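The loft conversion and other acts of optimism

Every street in Niststead has one house with a skip outside it, and the skip moves along by a door or two each spring. Ours arrived after we had looked at what a fourth bedroom cost to buy, gone quiet for an evening, and started talking about the roof.

People have been sleeping under roofs for as long as there have been spare children. The maid went up there, then the lodger, then the Christmas decorations. It took the price of houses to persuade the owners to climb the ladder themselves and declare that the tank, the wasps and a rolled-up carpet from the previous lot were wasted space.

The head height problem

Estate agents measure floors. Anyone who lives in a loft measures ceilings, usually with the forehead. The room on the plan was generous, and so it was if you lay down. Standing, we had a strip through the middle wide enough for 2 adults who got on.

Treloar, the firm that did our survey, produced a drawing with a dotted line showing where a person of normal height would stop being comfortable. I have since crossed that line most mornings. You learn to get out of bed in a sort of crouch, like someone leaving a helicopter, and visitors who come up to admire the room leave with a lasting impression of it.

Paint, and what it does under a slope

There are two schools. The first paints everything white and hopes the roof will go away. The second picks something dark, on the grounds that you are in a cave and might as well have a nice one. Boards overhead and a deep teal on the walls can look very grand, and a bright door will at least help you find the way out.
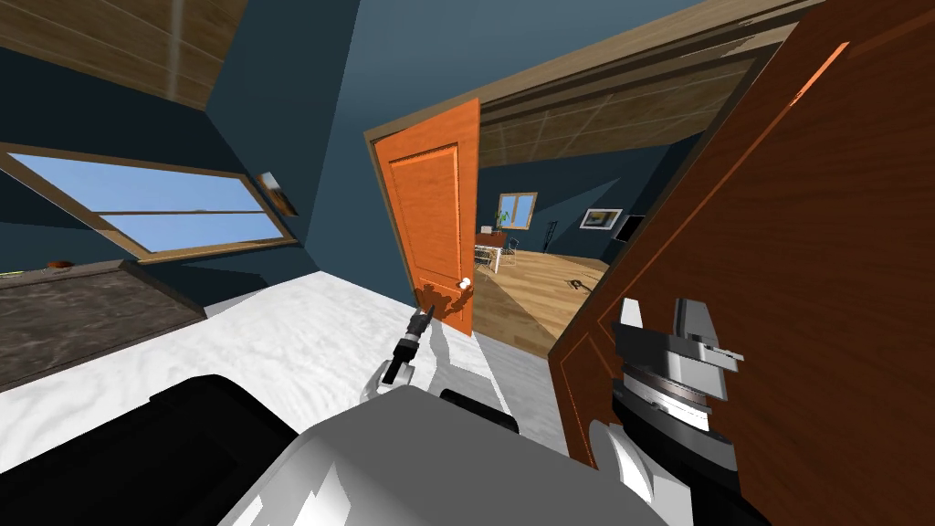
Where the furniture goes

It goes on the landing, mostly. A wardrobe is a tall rectangle and a loft is a triangle, and no amount of shoving will bring them to terms. Skisero will build you cupboards to fit the eaves, and quoted us £2,677 for a run of them along one side. We bought a chest of drawers from Dakus and put the coats downstairs.

Low things do well. So do books, which can be stacked at any height you like and fall over quietly.

Weather

On a still night it is lovely. When it rains you get the full performance, and the gulls start their shift well before five. In August the heat of the whole house comes up the stairs and sits on the bed with you. We were told insulation would see to that, and I'm sure it is doing its best.

Was it worth it? The builders promised six weeks and took roughly 30. The dust is still turning up in the cutlery drawer. But there is a patch of sky over the bed, and the children, who were offered the room first, now say they want it — so naturally we are keeping it.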